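Wonasgate Community Help > Teaching by Demonstration > Remote Control

Bread slice catches on the slot edge during teleoperated demos. Keep the bad ones?

Posted by gollthorpe_bench, Aug 1, 2023

I am recording demonstrations of a toaster loading task by remote control. Leader arm in my hand, follower arm over the table, overhead camera. The task is to pick up a slice of bread and put it in one slot of a two-slot toaster. The toaster sits at a diagonal to the table edges and is not fixed down.

I have 393 episodes so far. In 17 of them the slice touches the metal between the slots and I have to lift, shift and try again. The trained policy handles the approach well, then stops above the slots and hovers. Sometimes it releases too early.

Two things I would like to know. Should I delete the episodes with a retry? And should I end the recording when the fingers open, or after the arm has moved clear? At present I stop as soon as the fingers open.

Overhead views of the slice held over the toaster, and of a slice in the left slot with the gripper away from it: 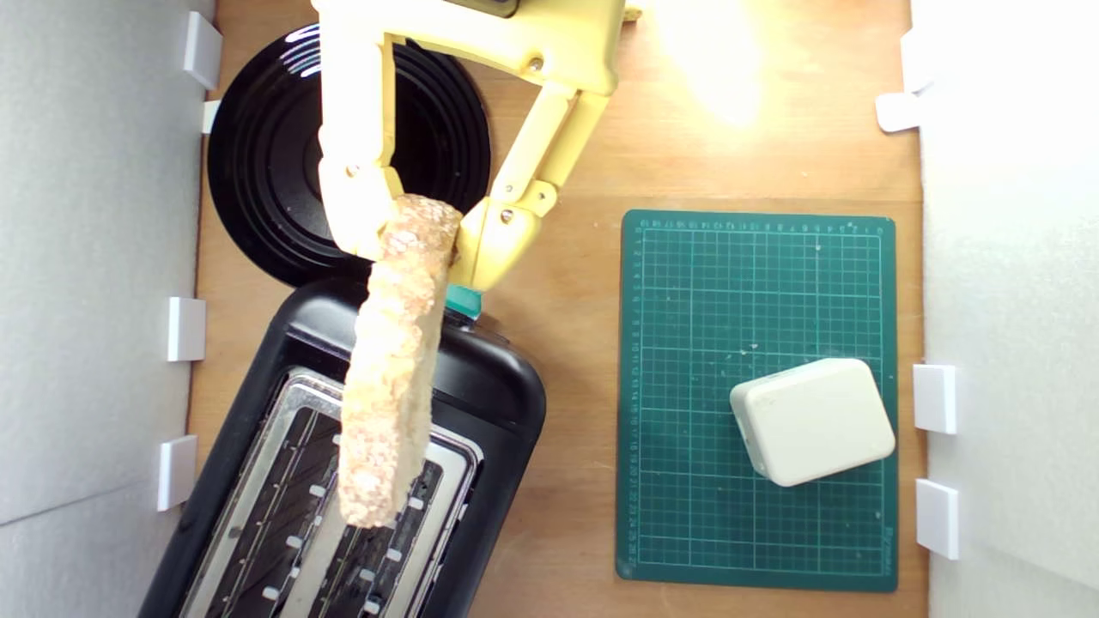
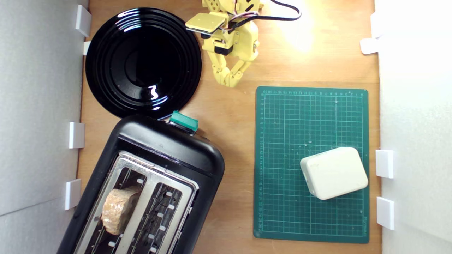 Replies

adugna_tools

Keep the retries, provided each one ends with the bread in the slot. They are the only part of your data that shows what to do after contact with the metal. Delete an episode if you dropped the slice or pushed the toaster out of place.

The hovering is more likely a pause in your own motion. Most operators slow down over the slot while they line up the slice by eye. The policy sees many frames with almost the same picture and almost no commanded motion, and it learns to stay there. Plot the leader joint speeds for ten or so episodes and look for a flat section before the final descent. If you find one, trim it or record again with a steadier descent.

On the end point: record the retreat. Open the fingers, go straight up, move to a fixed rest pose clear of the toaster, hold for a moment, stop. If every episode ends at the release, the policy has no example of what follows, and an open gripper over the toaster is a state it has never seen the end of.

Also check your grip. In your view of the held slice the fingertips are at the upper end and the rest hangs below them. That is a good grip for this job, but the slice can swing if you move sideways fast. Do the sideways motion higher up and come down slowly — without stopping.

vasico_user8

just get more data. I had the same thing and went to 703 episodes and it was fine after that. also tape the toaster down

adugna_tools

Taping it down will help the success rate on that table. It will also give you a policy that knows one toaster position. If you want it to cope with small shifts, move the toaster slightly between episodes and keep a note of each position, so you can see later which ones are thin.

One more point on the two slots. Both look much alike from overhead. If some of your demos load the left and some the right with nothing to tell the policy which, it may settle on a point between them. Pick one slot for the first data set.

gollthorpe_bench

Speed plot done. There is a flat section before the descent in nearly every episode, and it is longest in the June recordings. I also had both slots mixed in the same set. I will split by slot, trim the pauses and record new episodes with the retreat included. The retries stay in.

Related topics

Leader arm drifts when the trigger is held
Matching camera and joint timestamps after a dropped frame
Gollthorpe rest pose file will not load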